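Comics lettering and layout, handout 4
Posted in March by Illey, course notes
15 shares | 3 comments

Carrying on from balloon placement. Bring the Gernunthorpe pages next time, all of them, not just the splash.

Reading order first. Eye goes top left, so first speaker goes top left. If the artist has put them on the right, high balloon, long tail. Never cross tails. Tail points at the mouth, stops about halfway.

Balloon shape: text block wants to be a fat diamond, short line, long lines, short line. Leave air round it. Most of last weeks hand-ins were too tight.

Crossbar I only for the pronoun "I". Everywhere else plain stroke. Check page 270 of the reader, two wrong in one panel.

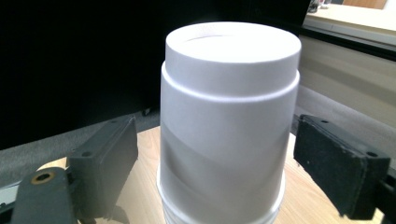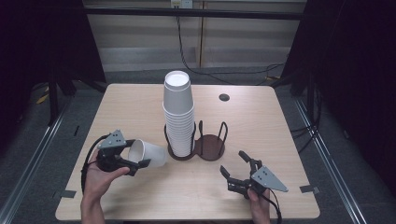 Captions and sound effects

- Captions: one colour per narrator, keep it all the way thru. Ahn swaps at panel 411 and you lose who is talking.
- Butt captions to the panel border or float them, pick one.
- Effects drawn before balloons if you can. They belong to the art.
- Flusico style sheet says no outline on effects. Ignore for this excercise.
- Whispers: dashed outline or grey text. Small text in a big balloon also works.

Proofing: read it aloud, then read it backwards balloon by balloon. Somebody other than you does the second pass. Hand in flat pages plus the script with corrections marked.

2 comments hidden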